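Comparing two fingertip sets on thin plastic bags

Use this procedure to compare the Gerkham and Haldane fingertips on the same arm, with the wrist camera feeding the Moneo controller. Thin film is a hard case for both sets: it folds under contact, and printed areas show through it.

Step 1. Set the approach
Put a filled bag on the counter and jog the wrist toward it until the near film starts to blur. Back off 11 mm and save the pose. At close range the gathered plastic can hide half the view, so choose the grasp point before the final descent.

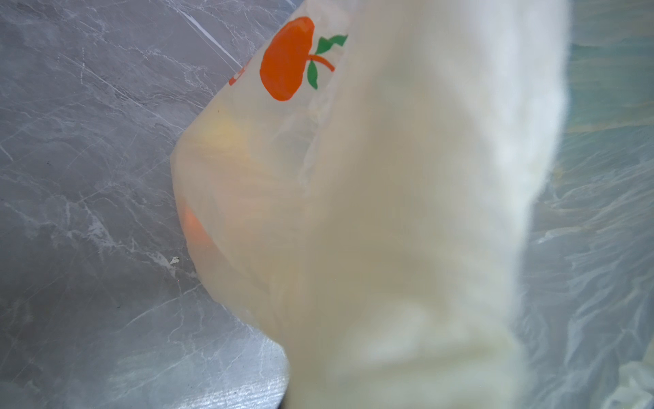
Step 2. Lock the exposure
Turn off auto exposure. A glossy surface throws glare that moves with the wrist, and the controller will chase it. Store one value and use it for both fingertip sets.

Step 3. Close on a fold
Aim for a doubled layer near one side of the bag. Close at low speed until the fingers pinch the film, then hold and log the motor position. In our logs the Gerkham set settled at 1,395 encoder counts and the Haldane set at 2,343. Compare these values only within one set, as the linkages differ. Repeat the close from the same pose before changing fingertips.

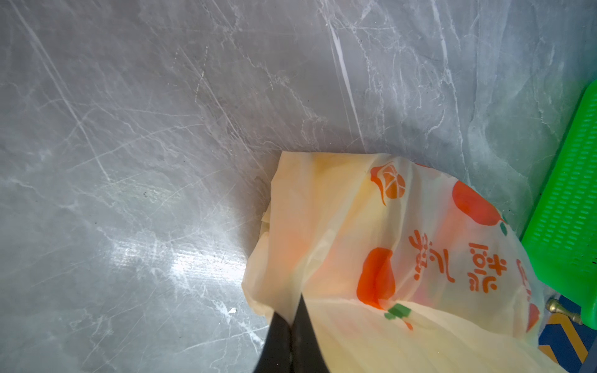

Albertina Brandão writes that on her Javelero arm the logged position drifted until she re-zeroed the fingers after every tip change, and she suggests adding that before Step 3.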